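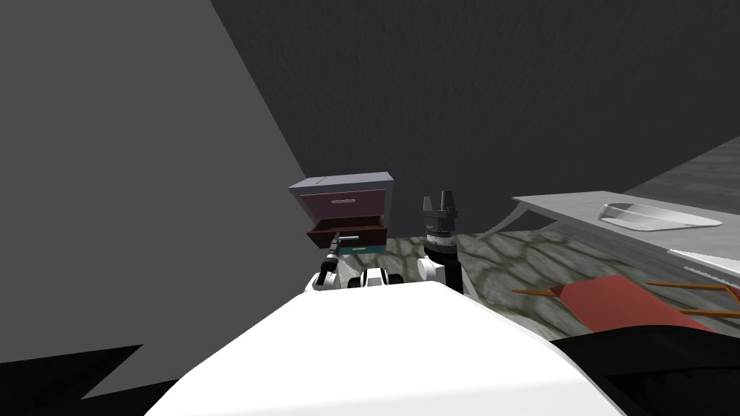

Fig. 1. Left gripper closed on the handle of the lower drawer, right arm held up and empty. Trosuner kitchen, simulated.

Robot Faults and Safety, handout 2: The grasp that wasn't there
Notes by Marcelle Charpentier

Bring this one to the lab session, as we'll be working from it with the logs open.

Last time we looked at faults that announce themselves: joint limits, dropped messages, a motor that gets too hot and shuts down. Today's fault is my favourite kind, the kind where every light on the panel is green. I've been looking forward to this one all term!

The task

The robot has to take hold of a drawer handle, pull the drawer out, let go and back away. One arm works and the other is parked upright. All of it runs in the Trosuner simulator, with the Stovent controller deciding when each stage is finished and the next one may start. The stages are called REACH, CLOSE, PULL, RELEASE and RETREAT, and you'll see those names in capitals all through the log files.

We ran 260 attempts overnight. The summary in the morning said that every single one had succeeded. If you ever see a summary like that, please feel a cold draught on the back of your neck. We replayed the lot and found 18 in which the drawer hadn't moved at all. The arm had gone out, closed its fingers on thin air, made a lovely smooth pulling motion with nothing in its grip and then reported that the job was done.

What the controller thought it knew

Stovent leaves CLOSE when it believes something is held. It decides this from a flag called HOLD, which goes up when the force on the fingers passes a threshold. Quite reasonable. The trouble is in how the flag comes down again. HOLD is cleared at the end of RELEASE, and only there. If an attempt is stopped early (a timeout during PULL, say) the controller skips RELEASE, sends the arm home, resets the drawer and begins again with HOLD still up from the attempt before.

Follow that through on paper before you read on, it really is worth the few minutes.

Got it? On the next attempt the robot goes through REACH, enters CLOSE, finds HOLD already up and moves straight on to PULL. The fingers may still be closing as the arm starts to travel. Often they catch the handle anyway, and this is the delightful and horrible part: most of the attempts with a stale flag went perfectly well. The bug only bit when the hand was also a little short of its target.

The old name for a value that stays up after the thing it stood for has gone is a latched or stale flag. You'll meet it in lifts, in car doors and in washing machines.

Why did the summary agree?

Because success was measured at the hand! The check at the end of PULL compared where the gripper started with where it finished, and if it had travelled far enough the drawer was assumed to have come along too. So the same mistaken belief (we are holding the handle) was used first to carry out the task and then again to mark it. Write this in the margin in big letters: a check that shares its assumption with the thing it checks will pass when that assumption is wrong.

Looking from the wrist

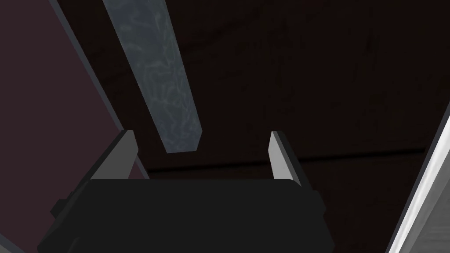 Rekha Bajpai disagreed with me about all this when she read the first draft, and I've left her objection in as I think it's a good one. Her view is that the flag is a side issue. Clear it properly and you still have a controller that can be fooled by fingers pressing against each other, or against the front of the cabinet, as force alone says nothing about what is being touched. She would have the drawer's own position read in every attempt and leave the force threshold as a hint.

I agree with the second half entirely. On the first half I'd still fix the flag, and fix it first, for a reason to do with safety that comes next.

From a wrong mark to a hurt hand

In simulation an empty pull costs us a bad row in a table. Now put the same controller on a real arm with a heavy drawer and someone kneeling beside it. PULL is the strongest motion in the sequence. The arm expects resistance, so it pushes its effort up to meet it, and with nothing held it comes back faster than anyone nearby would expect. A stale flag also means that the robot may begin its strongest motion without having waited for its fingers. I would not stand next to that and neither should you.

The Drareo rig in the teaching lab uses a newer version of Stovent with the reset corrected. Even so, the rule in the lab stays as it was: gate shut, one person on the stop button, and the button person does nothing else. No typing, no phone.

The repair

We made two changes. HOLD is now cleared on entry to REACH as well as at the end of RELEASE, so an attempt can't inherit it however the last one ended. And the success check reads the drawer joint directly and ignores the gripper's travel.

For the lab

Work in pairs on the Rathore log set, which was recorded before the repair.

Find an attempt that timed out during PULL and write down the state of HOLD at each stage of the attempt after it.

Find an attempt that began with a stale flag and opened the drawer anyway. Explain to your partner why it got away with it.

Sketch a third source of evidence for a good grasp that uses neither finger force nor drawer position. Finger gap is the obvious one, so have a think about what it would report if the fingers closed on a very thin handle.

Then take Rekha's side or mine in a paragraph. Hand in the paragraph with your HOLD table, on paper please, at the start of the next session.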